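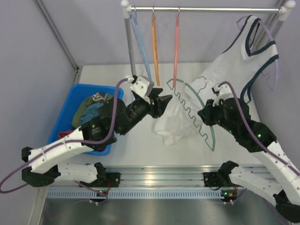 How to get a small closet under control in one afternoon

Updated April 14, 2025

Quick version first, for people in a rush: take it all out, sort, fix the rail height, one kind of hanger, heavy stuff on the ends. Done. Longer version follows.

I redid mine in February after the old rail came out of the wall at the Gevusbridge apartment. Plaster everywhere. So some of this is learned the hard way.

What you need

Tape measure
Pencil
Level (a phone one is fine)
Drill, screws, anchors if you have drywall
Hangers, all the same shape if you can manage it
2 big bags, one for donating and one for trash
Damp cloth

Step 1. Empty it

Everything out, onto the bed. Floor too. Shoes, the vacuum bag you forgot about, all of it. Wipe the shelf and the walls while you can reach them. Don't start sorting yet or you'll be at it until midnight.

Step 2. Sort fast

Keep, donate, trash. No "maybe" pile. If you're stuck on something, try it on. Still stuck, donate.

Things that never need a hanger: sweaters, jeans, T-shirts you sleep in, anything stretchy knit. Fold those. Knits on hangers get those little shoulder bumps and they don't come out easy.

Things that do: shirts with collars, dresses, jackets, linen, thin tank tops that wrinkle if you look at them.

Step 3. Check the rail

Push down on the middle with your hand. If it bends, it needs a center support or a thicker rail. If the ends wiggle, the brackets are going. Fix it now, it will not fix itself.

Height: long dresses and coats want a high rail. If all you own is shirts and pants, put in two rails, one above the other, and you basicly double the space. Measure your longest shirt on its hanger, add a hand's width, and that's your gap.

Depth: hangers need room front to back. Mine was too shallow by an inch and the door rubbed on every sleeve. Wanted 22 inches of clear depth, had 21. Annoying. Ended up moving the rail forward a bit.

Step 4. Pick hangers

Plastic: cheap, light, fine for most tops. Slippery for wide necks.
Velvet type: grips well, thin, but a pain when you're pulling a shirt off in a hurry.
Wood: coats and suits only. Takes up too much room otherwise.
Wire: bring them back to the dry cleaner.

I bought a pack of 26 plastic ones from Tipoki. Held up fine so far. Kolon does a clip version for skirts, decent, clips a little stiff at first.

If something keeps sliding off, wrap a rubber band around each end of the hanger. Ugly, works.

Step 5. Hang things right

Put the hanger in from the bottom hem, not through the neck. Stretching the neckline is what ruins T-shirts and tanks. Center the shoulder seams. Do up the top button on shirts. Hooks all facing the same way, toward the wall, so you can grab a bunch at once.

Tanks and camisoles: straps get into the notches if there are notches. If not, rubber band again.

Step 6. Put it back in order

Heavy coats near the brackets. Light stuff in the middle. Long to short, left to right, and then there's a clear space under the short end for a bin or a shoe rack. Mine's a Trolness two-shelf one, fits under shirts with an inch to spare.

Color order is optional. I did it, lasted a week.

Leave a gap. If you have to shove things apart with your forearm theres too much in there, go back to step 2.

Step 7. Damp closets

Leave the door open an hour a day. Never hang anything even slightly wet. A tub of moisture absorber on the floor helps, change it when it fills up.

Time: around 2 hours for a single closet, more if you're drilling. Patch the old screw holes before the clothes go back in, the dust gets on everything.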